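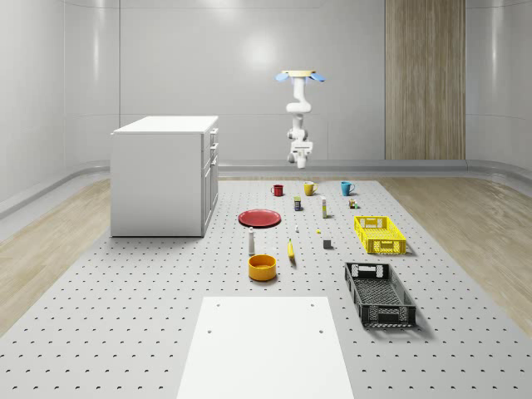 Der Greifer über der Lochplatte, darunter Becher, Schüssel, Banane und zwei Kisten: unsere Küche in der Simulation.

Im November hat unser Arm bei Welldale eine Schüssel zerdrückt. Eine echte, aus Keramik, mit echten Scherben bis unter die Heizung. Verletzt wurde niemand, Kgomotso Matlala stand zum Glück hinter der Scheibe, aber ich hab mich so erschrocken, dass mir der Kaffee über die Tastatur gelaufen ist. Und seitdem ärgere ich mich, und zwar weniger über den Arm als über uns.

In der Simulation war nämlich alles prima! 60 Durchläufe mit der neuen Greifroutine, kein einziger Abbruch, alle Lämpchen grün. Also rüber auf die Maschine damit, es war ja schon halb sechs und der Termin mit Huet stand vor der Tür. Beim fünften Griff war dann Schluss mit Schüssel.

Der Fehler selbst ist fast peinlich klein. Die Kraftbegrenzung stand in der Konfiguration für Tillar (so heißt bei uns die simulierte Küche) auf 10 Newton, in der Datei für den echten Greifer fehlte die Zeile. Und wenn sie fehlt, nimmt die Steuerung eben den Höchstwert. Kein Hinweis, keine Warnung, nix. Wer denkt sich so was aus? Na ja, wir. Steht sogar im Handbuch, das ich mitgeschrieben habe.

Ich finde, über solche Sachen wird in unserer Branche viel zu nett geredet. Da heißt es dann »Transferproblem«, und alle nicken und reden über Reibung und Schattenwurf. Dabei war das einfach Schlamperei mit einem gefährlichen Standardwert. Ein fehlender Grenzwert muss die Maschine stoppen, Punkt. Kgomotso sieht das etwas milder, sie meint, man müsse vor allem den Übergang besser prüfen, und beim Nachfolgeprojekt Mokomon gibt es jetzt tatsächlich eine Checkliste dafür. Schön, hab ich auch unterschrieben. Aber Checklisten werden abends um halb sechs von müden Leuten ausgefüllt, zum Beispiel von mir.

Eine virtuelle Schüssel kann man mit einem Klick zurücksetzen, und ich glaube, das färbt ab. Man wird großzügig. Ich simuliere trotzdem gern weiter, ich will die Rechenküche wirklich nicht missen! Nur lasse ich neue Routinen auf der echten Maschine jetzt erst mal mit halber Geschwindigkeit und Schaumstoffklötzen laufen, auch wenn Huet drängelt.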